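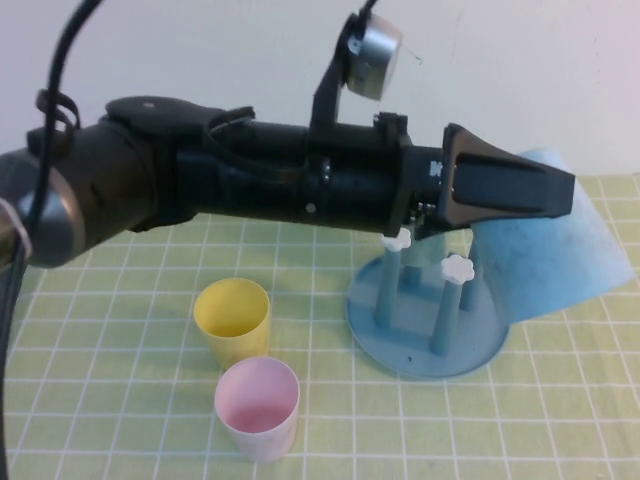
More than 900 demonstrations done! I've been saving this post until we got there, and we passed it on Monday afternoon with Britta Nolte on the controls and me on the notebook.

For anyone new, I'm spending the year on Prantl, which is our attempt to teach one arm a handful of kitchen jobs by showing it over and over. The job this month is putting cups on the rack. A person steers the arm through the whole thing, Clarix records the cameras and the joint positions, and later the model gets to chew on the lot. We want 3000 by October, so there's a fair way to go.

What I love is how much you learn about your own hands. Britta comes in at the cup from the side, I come in from above, and when we trained on only my episodes the thing copied my dithering perfectly (a little pause before closing, every single time!). So now we swap every 6 episodes and we've stopped trying to be tidy. Slightly clumsy runs stay in as long as the cup ends up where it should.

Start positions are the other big one. We were putting the cups down in the same few squares without noticing, so Seraina Bachmann wrote a small script that calls out a square for us. Much better spread already, and it's oddly fun, a bit like bingo.

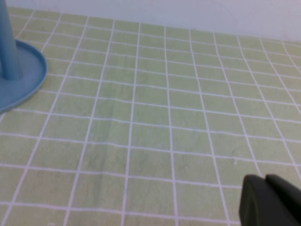 Wrist view, with the stand top left and plenty of free squares.

Next up are the 4 awkward starts, with one cup tipped on its side. Then I'm off to Iseck for a few days and Britta has the arm all to herself. I'll post the first training curves when I'm back.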